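From the Skustora Kitchen: Dumpling Season Isn't Over Yet

Mar 5, 2022

Hello again, dear soup people! We spent most of February up to our elbows in flour, and I can't say I'm sorry about it. So many of you wrote in after the last letter asking for the bread dumplings we serve with the mushroom gravy at Jara (the Sunday lunch ones, the big fluffy slices) that I finally sat down and wrote the thing out properly, between one batch and the next.

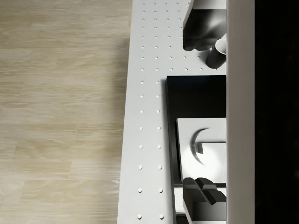 What goes in

You'll want 240 grams of stale white rolls, cut small, a good cup of warm milk, two eggs, a spoonful of butter and enough flour to hold it all together. Let the bread soak for 20 minutes and please don't squeeze it, however tempting that is. Shape the dough into two logs, wrap them snugly in a clean cloth and simmer them for 28 minutes with the lid on.
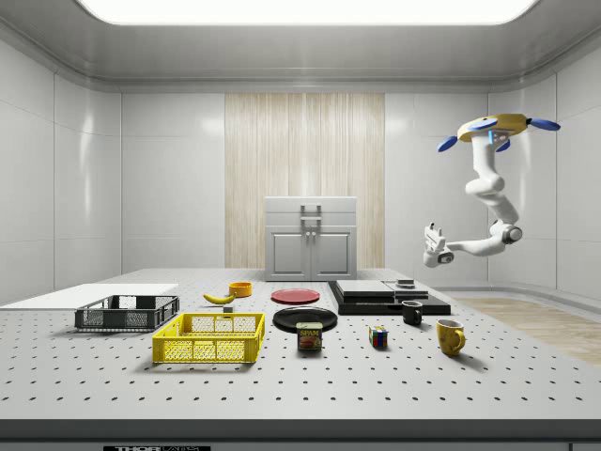
A white room with a light gray cabinet at the back.

My grandmother sliced hers with a piece of thread, and I still do, though a sharp knife wiped with a little oil does fine. Leftovers are lovely fried in butter the next morning with an egg broken over the top, and I may like them better that way!
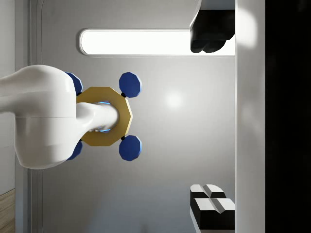 White arm, gold ring, blue pads.

The Hirnach shop has fresh rolls from seven every morning, and yesterday's go in the basket by the door at half price. Colov gets its delivery on Tuesdays. Next month I'll try to get the plum ones written down.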